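Workshop Notes > Opinion > Teaching by Hand
Search this site Enter keywords Go
Filed under: Opinion, Robots at Work

Let the slow people teach the robot

By Idris Penry

Most of the arguments I hear about showing a robot a task are about which method to use. One side wants you to take hold of the arm and move it yourself. The other side wants you at a desk with a controller, driving it from a few feet away. I have done both for two years at Inddale, and I think the choice matters less than who is doing the showing.

When we started, we picked our fastest operators. It made sense on paper. A fast operator gives you more examples before lunch, and the people paying for the work like a big number. Our best one could finish 38 good runs in a morning, picking up a drink and setting it down again. The clips looked great. The robot trained on them was poor. It came down on the cup at full speed, and when the cup was an inch from where it expected, it kept going.

The reason was in the clips once I sat down and watched them. A fast operator doesn't stop above the cup to check. He already knows where the fingers are going to land. He fixes small mistakes before they show, so there is nothing in the recording about how to fix one.

Then we had 16 runs from a man in the Cadthorpe office who had never driven an arm before. He stopped above the rim every time. He drifted left, saw it, and came back. He took so long over the straw that I nearly threw his runs out. I kept them, and we trained on those next to 16 of the fast ones. His version was slower and dropped less.

I don't claim that settles it. It was a small test with one kind of cup. Kozma, who run a similar setup, tell me they saw no difference with boxes, and I believe them. A box forgives you. A paper cup with a straw in it doesn't, and most of what people want moved around a home or a waiting area is closer to the cup.

There is a cost. Slow runs take up the arm for longer, and people get tired and bored doing them. Setik pays its operators by the finished run, and under that rule I would hurry too. Pay by the hour. Let people pause over the object and let them miss. Keep the misses if they end in a recovery, and label them so that whoever trains on them knows what they are.

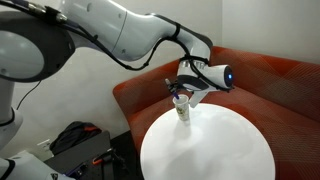
What I would change first

Stop posting run counts on the wall. We took ours down in July, and within a few days the operators were waiting above the cup again before they closed the fingers.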